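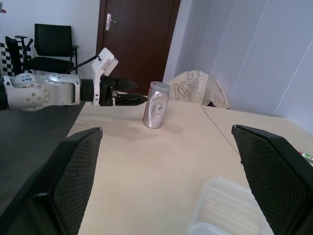 1. Opening: what a member sees at the counter

Start with the passbook. Hold one up if there is one in the room. For a lot of members of a small credit cooperative, the passbook is the bank. They bring it in, somebody writes a line in it, they take it home and put it back in the tin.

Now we are told all of that goes online. I have sat through the sales pitch more than once and I want to use this talk to ask what we get for the money.

(Pause. Ask who in the room has been through a switch already. Let a couple of them answer.)

2. What Borkalance promises

One ledger for every branch. A deposit made in Hivport shows up in Cidulwood the same minute. No more end-of-day books carried to the head office in a bag.

Fine. I believe the ledger part, because shared ledgers are old technology and they work. What I don't believe is the slide that says branches will "free up staff time." Free it up for what? In Hivport, the clerks spent the first months typing old cards into the new system after closing. I would like to see those hours on a slide too.

3. The Hivport numbers

Go slowly here. People will want to write these down.

Hivport moved 1,000 member accounts. Of those, 300 had something wrong with them on the first pass - a misspelled name, a missing nominee, a loan balance that didn't match the paper. The vendor called this "legacy data quality." The members called it the bank losing track of their money.

Most were fixed by hand. My question is who paid for the fixing. Read the contract and you find data cleanup listed as the cooperative's job, in the back pages, after the fee table.

If someone says 300 is normal for a switch like this: maybe it is. Then it should have been in the quote.

4. New hires

We keep hearing that new assistants are coming to the branches. Good, the branches are short. But look at the training plan. It gives each new hire 2 days on the software and nothing on crop loans, nothing on how to read an old land paper, nothing on what to say to a member whose repayment is late.

A crop loan officer takes years to get good. I'd rather have one clerk who knows which fields flood than a whole row who know the menu screens.

(If time is short, skip to section 6.)

5. When the line goes down

Cidulwood had 15 outages in its first season on the system. Some were over before anyone finished complaining. One ran from opening until well past noon, in the week seed money was going out.

Ask the vendor three things:
- Can the branch pay out cash when the line is down?
- Up to what limit?
- Who carries the loss if the balance was wrong?

I asked. I got a brochure about uptime. The branch went back to a paper sheet, which the clerks had kept under the counter even though they'd been told to throw the pad away.

6. Bai, and doing it smaller

Bai is still on its own software, and gets teased for it. Its books close on time. Its audit came back clean. Members there can't draw money at another branch, and that is a real drawback for anyone who sells at the Hivport market, so I won't pretend otherwise.

What Bai did do was clean its cards first. It checked every name and every nominee against the member in person, on paper, before talking to any vendor. If it joins later, it joins with good records.

7. What I'd ask the board for

Cleanup before the switch, with a line in the budget.
A written offline limit for cash payments.
Passbooks kept for at least one full crop year after the change.
Loan training for new hires, taught by people who have made loans.

Expect pushback on the passbooks. The vendor says they confuse members. In Hivport they were the only way to prove a good many of the mismatched balances - say that twice if needed.

8. Questions

Likely one: am I against going online? No. I'm against signing in December because the discount ends in December.

Likely two: won't the state push us into it anyway? Could be. Ask for the cleanup money then.

Leave the Hivport contract pages on the side table for anyone who wants to read the fee section.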